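Notes on range hoods, counters and light-colored floors, revised in June

## Range hood filters

Mesh filters clog from the edge inward. A filter that looks clean in the middle can be nearly blocked along the frame. Take it down and hold it against a window. If light comes through unevenly, wash it.

1. Switch the hood off and let the cooktop cool fully.
2. Fill the sink with the hottest tap water available. Add dish soap and a quarter cup of baking soda.
3. Soak the filter flat for 20 minutes. Turn it once.
4. Work the mesh with a nylon brush, in the direction of the weave. Wire brushes tear aluminum mesh.
5. Rinse from the back side. Stand on edge until fully dry, overnight if the kitchen is humid.

Aluminum filters turn gray or blotchy in the dishwasher. This affects looks only. Washing soda and oven cleaner attack the metal itself and should not be used on it.

Charcoal filters, found in hoods that return air to the room, cannot be washed unless the maker says so. Replace them on schedule. The Clirkon 372 takes a pair of round ones that twist off counterclockwise. The older Clirkon 112 has a single flat pad held by two wire clips, and the clips bend easily. Order a spare set with the pad.

Wipe the outside of the hood from the bottom edge upward. Grease gathers on the underside lip first, and wiping downward drags it across the cleaner part of the panel. Spray the cloth, never the hood, around switches and lamps.

## Duct check

With an outside-vented hood running on high, a single sheet of toilet paper should hold against the filter. If it falls, check in this order:

- filter clogged
- outside flap stuck shut (paint, lint, wasp nest)
- flexible duct crushed behind the cover
- house too tight; open a window an inch and test again

Foil tape is the right tape for duct joints. Cloth duct tape dries out and lets go within a few years of cooking heat.

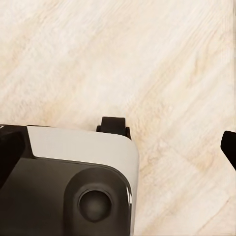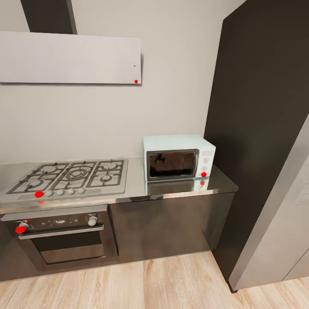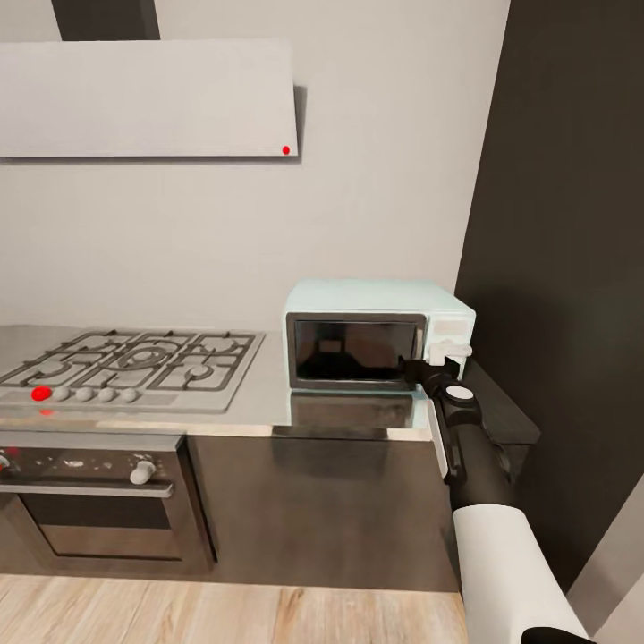 ## Stainless steel

Stainless has a grain left by the polishing belt. Find it before cleaning. Wipe along it at all times, including when drying.

Daily: damp microfiber, one drop of dish soap, dry at once. Hard water left to dry leaves spots that take vinegar to remove. Use white vinegar and water, half and half, then rinse.

Never use chlorine bleach or steel wool. Bleach pits the surface, and steel wool leaves particles that rust and look like damage to the sheet. If rust specks have already formed, a paste of powdered oxalic acid cleanser and water will lift most of them in one minute. Wear gloves and rinse twice.

Light scratches can be blended with a gray nonwoven pad, with the grain, using long strokes from end to end. Short strokes leave a patch that shows worse than the scratch did. Test somewhere hidden.

## Pale wood floors

Grit does most of the harm. Vacuum with the brush roll off, then mop with a pad that is damp enough to leave a film which dries within one minute. If it takes longer, wring the pad again.

Mop along the boards. Water pushed across them ends up in the seams, and on light wood a wet seam turns gray. Once gray, it has to be sanded or treated with wood bleach.

Grease travels. A strip in front of the cooktop, two feet deep, will dull before the rest of the room. Clean that strip first with a floor cleaner rated for the finish, change the pad, then do the rest. The finish used for these notes is Wirnton 1651, a water-based matte. It tolerates mild soap. It does not tolerate ammonia, steam or oil soap, and oil soap will also keep any later coat from bonding.

Felt pads on chair legs pick up grit and become sandpaper. Replace them when they feel hard. Wipe the leg with rubbing alcohol before sticking on the new one.

## Microwave interior

Heat a cup of water with two slices of lemon and a wooden stir stick in it for three minutes. Leave the door shut for five more, then wipe the ceiling, walls and floor of the cavity. Wash the turntable and the roller ring in the sink. Keep the vents clear on whichever sides the manual lists. Do not remove the small gray or tan sheet on the inside wall; it covers the waveguide and is not packaging.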